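Stindgate tenants told to box it up before floor works

Reading time: 3 minutes

6/29/18

Tenants in 294 flats at Stindgate have been told to clear their living room and hall floors by August, and to do it with plastic storage boxes supplied by their landlord, Vellano. Whether the boxes are big enough, or good enough, is another matter.

Under the scheme each flat gets three lidded boxes. Everything that stands on the floor and is not furniture is supposed to go in them while the old boards are sanded and sealed. Furniture will be shifted from one side of the room to the other by the contractor, Damasceno, which says a flat should take two days. Tenants who had their kitchens done by the same firm may wish to allow longer.

Vellano calls the scheme "a fresh start underfoot". A leaflet pushed through doors this week goes further and promises that the boxes will "help households stay tidy long after the work is finished". It does not say how. A household that has nowhere to put its shoes, its hoover and its winter blankets now will have nowhere to put them in the autumn either, and will have three large boxes to walk round as well.

The boxes come from Gererer and are offered free, up to a point. Tenants keep them if they sign for them on delivery. Those who want more must buy them, and the leaflet gives no price. Asked for one, the landlord's office said it would be "in line with the shops". Asked which shops, it said it would get back to us. It had not done so when this item was written.

There is also the question of what the boxes do to the floor. The leaflet tells tenants to lift them and never drag them, and to keep them off the boards for a full day after sealing. Where they should go during that day is left to the tenant. The landing is ruled out on fire grounds. The balcony is ruled out too – a loose lid can go over the rail in a wind. That leaves the bathroom and the kitchen, and most of the Stindgate kitchens will barely take a table.

Elaine Godoy, who has lived on the second floor since the flats were let, has already packed one box as a trial. It held the contents of her hall cupboard and half a shelf of books, and she could not then lift it. "They say don't drag it. Well, I'm not carrying it," she said. She has since taken the books out and put them back on the shelf, where she means to leave them.

Her advice to neighbours is to pack light things in the boxes and use bags for the rest. She also suggests writing on the lid in something that wipes off. The leaflet asks for flat numbers to be marked in permanent pen, and that will not please anyone who hopes to keep blankets in them later.

Vellano puts the number of boxes ordered for the first stage at around 1,000. The sum is not hard to do. Three boxes for each flat comes to fewer than that, and there would be more than a hundred left over. The landlord says these are for breakages and late requests. If so, it is expecting either a good many breakages or a good many requests, and it might have been simpler to offer a fourth box to families in the larger flats.

None of this means the floors do not need doing. Some of the boards were last sanded before the present tenants moved in, and there has been no shortage of complaints about splinters. But clearing a room is work, and so far all of it falls to the people who live there. No help has been offered to tenants who cannot lift, beyond a line inviting them to "speak to a neighbour".

Delivery starts on the lower floors. Tenants who miss it will have to collect their boxes from the site office.
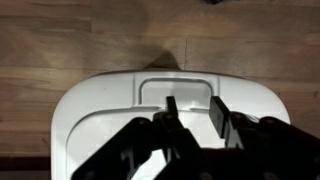

Silvana Rocha writes: We had our floors done under the same arrangement last year and three boxes did not cover the children's room, never mind the hall. Ask for the price of the extra ones in writing before you sign for the free ones. And get the date in writing as well, as ours moved twice.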